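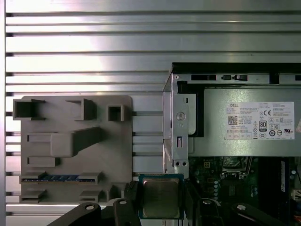
Figure 1. Processor held by its edges in the gripper, with the parts holder and open Dell chassis behind.

Work package 2: handling rules for desktop disassembly and refit

The draft handling rules were applied at the Bakesside cell throughout November. The log holds 658 processor transfers, 9 of which ended in a protective stop. Elvia Salinas reviewed each stop against the draft.

Two clauses have changed. Grip contact is now limited to the substrate edges, and the socket must be confirmed empty before any approach. The memory module clause is unchanged.

Still open: the force limit at the holder clips. Rigoberto Escobedo will submit a proposed value with the next report. Operator sign-off sheets for the Trujillo cell are outstanding.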